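Bruris Facilities Support – Request Record

Subject: Push-button kit, incomplete return and contact fault
Location: Quaye building, assembly bench 2
Opened: 26 Aug 2025
Status: Awaiting parts
Priority: Normal

Description of request
The requester reports that the push-button kit issued to the bench in June does not match the packing list. The list calls for yellow, red and green operators, each with its contact module, to be kept together in a tray. The requester also reports that the green operator gives no signal when pressed on the Volto test panel.

Action taken
The issue sheet was compared with the stores record. The record carries an older part number for the contact modules and has been corrected. The bench was asked to keep the kit in its tray until the fault is closed.

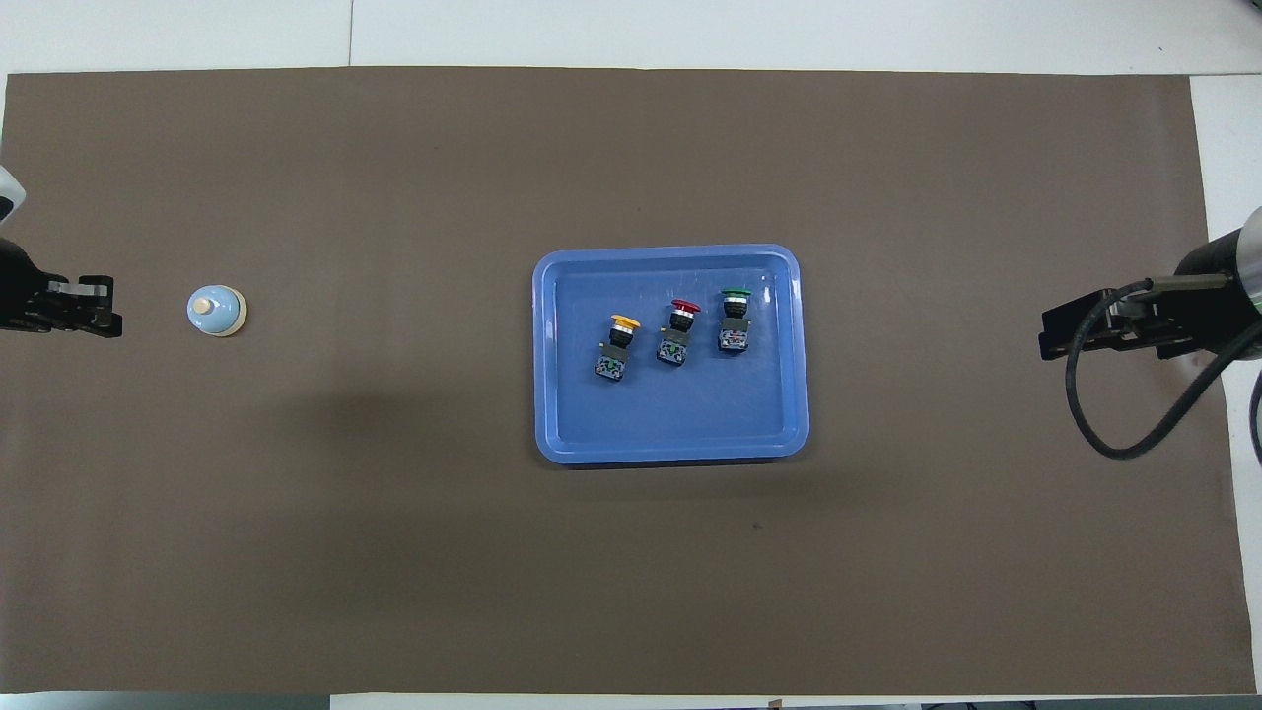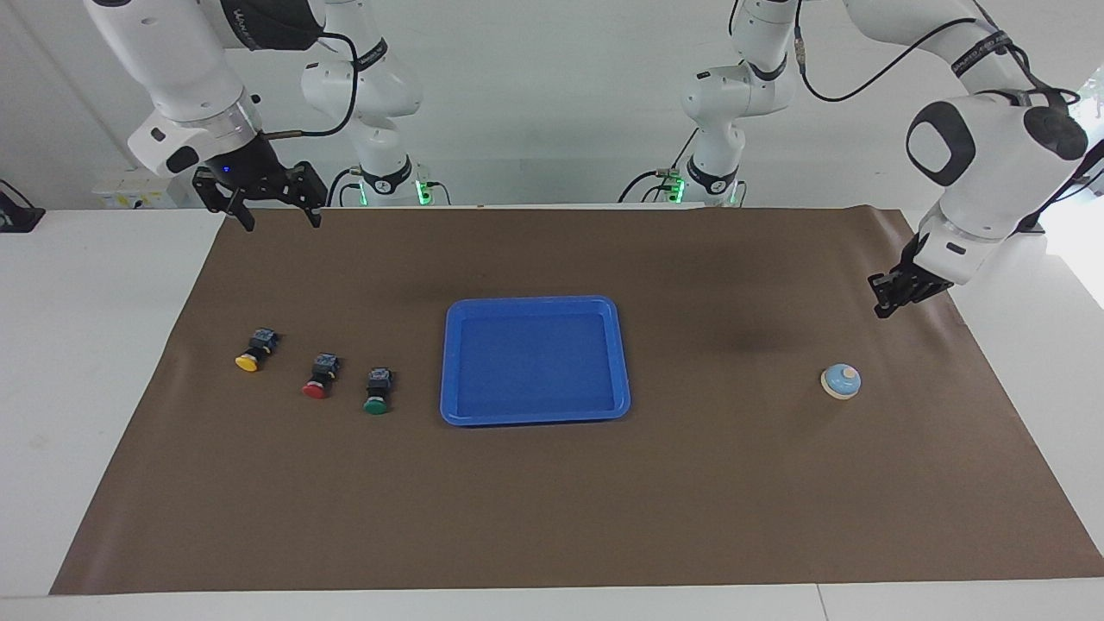 Stores practice is that operators remain assembled to their terminal blocks while a fault is open, and that no module is exchanged between colors. The blue tray is the correct one for this kit and may stay on the brown paper mat. The service bell is listed under a separate issue number and should not be entered on the kit return. The bench is asked to amend its return form accordingly – the present form shows the bell as a kit item.

Test results
Yellow: contact closes and releases normally.
Red: contact closes and releases normally.
Green: no continuity on the normally open contact in 10 presses. Terminal screws tightened and test repeated for a further 20 presses, with the same result.

Assessment
Failed contact module. The cap and collar are serviceable and will be retained.

Next step
Two replacement modules have been requested from Didetitz, one for fitting and one for stock. The green operator is not to be wired to any panel in the meantime. This request will remain open until the replacement has been tested and the corrected return form received.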